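Local Government and Transport - Unit 8
Handout: How a bus stop gets moved

Reading before class: the Kevdale case, pages 212 to 218 of the course reader. Bring your notes on Unit 2, as we will use the same list of consultees.

Moving a bus stop looks like a small job, but it touches several bodies at once. The bus operator runs the service. The highway authority controls the curb. The parish or neighborhood council speaks for residents, though it has no power to decide. In Kevdale the operator, Wonavance, asked for the stop on Mok Street to be moved uphill in October, and the first objection came in before the notice was up.

Terms to know

Notice: the written statement of what is proposed, posted at the site and sent to the people living next to it.
Frontager: anyone whose property faces the stretch of road in question.
Objection period: the time allowed for written replies. Late replies may be read but do not have to be answered.
Decision report: the officer's summary of replies, with a recommendation.

Note that an objection is not a vote. A single letter pointing out that a wheelchair ramp cannot reach the new curb can outweigh a long petition that gives no grounds. Students often miss this in the exam essay.

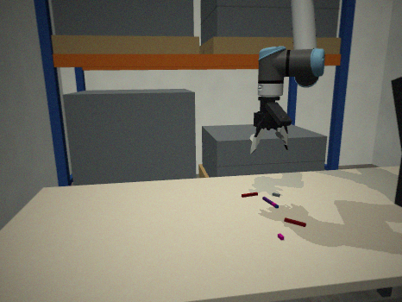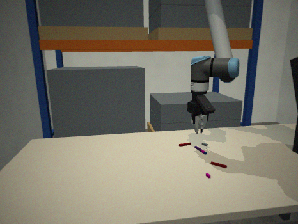
Fergus Niven objects that this makes petitions sound worthless, and that in Kevdale the petition was the only reason the council held a public meeting at all. The point is fair. A petition shows how widely a concern is felt, and elected members do read it that way. It still has to be backed by grounds if the officer is to put it in the report.

For the seminar

Read the two letters at the end of the case, from Kai-wen Kuo and Pin-yu Lo. Both oppose the move. Mark which sentences give grounds and which give only a preference - some do both.

Then draft a short reply from the highway authority to one of them. Keep it under a page. Use plain words and say what happens next, including who takes the decision and where the report can be read.

Drafts go in the tray by noon.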